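4.2 The shared bench and the tidying task

Most of the work reported so far was done on a desk in a spare bedroom, where the lighting was constant and the only interruptions were meals. The tidying task was moved to the bench at Rasgate, the shared workshop where the arms were assembled, partly to get more table and partly to find out how much of our earlier success belonged to the bedroom. A good deal of it did.

The bench is a plain beige tabletop at ordinary standing height. It is borrowed, so nothing could be drilled into it, and the arm bases are held down by clamps of the sort sold for gluing chairs. The build follows the Wumetard plans, a set of drawings passed around among hobbyists and amended by most of them, with two changes of our own. The first is the wrist bracket, which we moved outward so that the small camera could see past the knuckles. The second is the wiring, which we rerouted after the original path turned out to run through the one place where the elbow folds. The plans do mention this, on the last page.

Total outlay on parts was 3480 pounds, including items bought twice. We give the figure because papers on low-cost hardware tend to give the cost of the hardware that survived.

4.2.1 Objects

The objects were chosen from what a household might leave on a table overnight: a white cup with things standing in it, a white plastic rack, a shallow clear tray and a brown cloth. We had planned a longer list. The cloth used up the time set aside for the rest of it.

Rigid objects gave little trouble once the grip force had been turned down from its first setting, which was suited to walnuts. The cup has one obvious way to be held, and the controller (Becerra, described in Section 3) finds it from most starting poses. The rack is low, with a raised rounded ridge along its length, so the gripper must come down close to the surface without touching it. Our height estimate is good to a few millimetres and the table is flat to rather fewer, so in principle there is room to spare.

Cloth is another matter. It has no fixed shape, its corners hide under it, and it will hang from any part of itself with every appearance of contentment. Becerra was written for things with edges. Asked for a grasp point on a crumpled cloth, it will return one promptly and with high confidence, and will return a different one a moment later with the same confidence. We settled on a simple rule: look for the lowest free corner, approach it from below where the arm can reach, and pinch. If no corner is visible, lift anywhere, put the cloth down again and look once more. The rule is crude, and we have seen people use it on fitted sheets.

4.2.2 Views from the wrist

The wrist camera is the only camera that Becerra uses during a grasp. Its view is wide and seldom level, and it takes in a fair amount of the workshop behind the bench. We did not screen off the room. A home robot will have to put up with people at desks and chairs left at odd angles, and we preferred to meet that problem early, while we still had the strength. Figure 6 gives two wrist views from the same session.
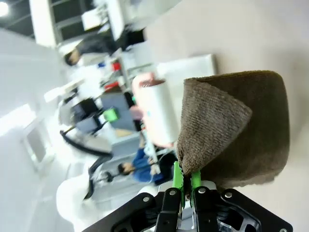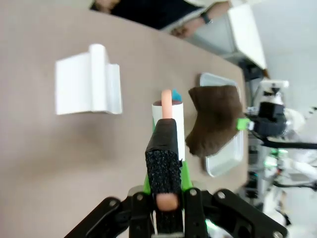
Figure 6. Wrist-camera views at the Rasgate bench. First view: the brown cloth pinched between green finger pads, with the cup beside it. Second view: the cup, rack and tray seen past a taped finger, with the cloth draped over the tray and a second arm to the right.

The views show why the corner rule was needed. With the cloth in the grip, its folded bulk stands between the camera and a good part of the table, and very little can be learned about where the rest of it lies. With the cloth on the tray, its outline is irregular and a corner has to be guessed at from the folds. A person would feel for it. Our fingers have no touch sensing, a saving we now regard as false.

4.2.3 Finger surfaces

We tried more finger coverings than we care to list. Hard plastic holds a cup well enough but lets cloth slide, slowly, so that the loss tends to come just before the end of a run. Foam grips cloth better and wears quickly. Grip tape lasts, and also collects lint until it behaves like something else altogether. The tape was replaced whenever the operator became ashamed of it — a schedule we cannot recommend to anyone hoping to repeat the work exactly.

4.2.4 Results on the bench

We ran 28 trials of the full tidying sequence and counted a trial as complete only if every object reached its place with no help from a human hand. Nineteen were complete. Of those that were not, most ended with the cloth, either dropped on the way or set down correctly and then dragged off again by a finger that had not fully opened. The remainder were stopped by the operator when the two arms asked for the same piece of air.

The same sequence on the bedroom desk had given better numbers, and we had drafted an abstract around them. The move changed the light, the table height and the background all at once, so we cannot say how much each contributed. Turning off the overhead lights for a few informal runs seemed to help a little. It did not help the other people in the workshop, and the runs were not continued.

4.2.5 Notes on sharing a workshop

Two practical points may be of use to other builders. The stop button should be large and should sit within reach of whoever is nearest the bench, whether or not they have read the paper. Ours was first mounted behind the left arm, where it could be pressed only by leaning across the thing it was meant to stop. Secondly, the Daneck joint modules hum when holding a load, at a pitch that carries. We lowered the holding current between trials, which quietened them and let the arms sag by a small amount that then had to be corrected in software. The correction is described in Appendix B, together with the clamp positions.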